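How a robot learns to take a card out of a holder

Taking a card out of a holder is a small job. You push it up with a thumb, pinch it and pull. You do not have to plan any of this. A robot does, and a group of engineers at the Pulalon laboratory has been studying how it can learn.

Why cards are difficult

A card is thin, so there is very little to hold. It is also smooth. The plastic sleeves in a card holder bend when they are touched, and a clear sleeve is hard for a camera to see. If the robot pinches too far to one side, it may take hold of the sleeve and the card together. If it pinches too lightly, its fingers slide off.

The robot's hand is called a gripper. The one used in this work has two black fingers, and a small camera sits close to them. The camera moves wherever the gripper moves, so it sees the card from close by.
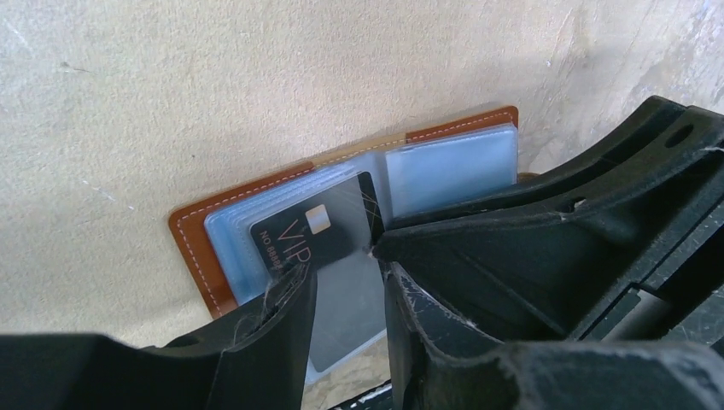
Learning from examples

The older way to program a robot is to write down every movement: go forward this far, close the fingers, go back. This works when each object is always in the same place. It fails when the holder has been turned a little, or when the card sits deeper in its pocket.

The Pulalon group uses a method called learning from demonstration. A person guides the robot through the job many times. Each complete try is called a demonstration. During a demonstration the computer stores two things: what the camera sees, and how the gripper moves.

The group recorded 2518 demonstrations. Mizanur Karunaratne, who led the recording, then checked them one by one. Tries in which the card was dropped or the sleeve came out were put aside. That left 1566 for training.

Training means that a computer program studies the pictures and movements together. It looks for links between them. When the edge of the card appears at a certain place between the fingers, the person usually closed the gripper — so the program learns to close it too. The finished program is called a policy. It takes in a picture and gives back the next small movement, over and over, until the job is done.

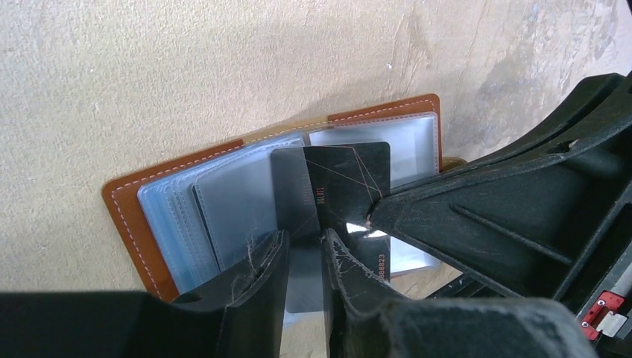
What the group found

Two policies were compared. The first, named Polletton, was trained on all the demonstrations, including the failed ones. The second, named Pathirana, was trained only on the tries that Karunaratne kept. Pathirana had fewer examples but pulled out the card more often. Polletton sometimes copied the mistakes.

Both policies had trouble with shine. Light on plastic makes a bright patch, and the edge of a card can be hard to find inside it. The next set of recordings, planned for March, will use lamps in different positions.

Words to know

Gripper: the part of a robot that holds things.
Demonstration: one complete try at a job, recorded so that a robot can learn from it.
Policy: a program that chooses the robot's next movement.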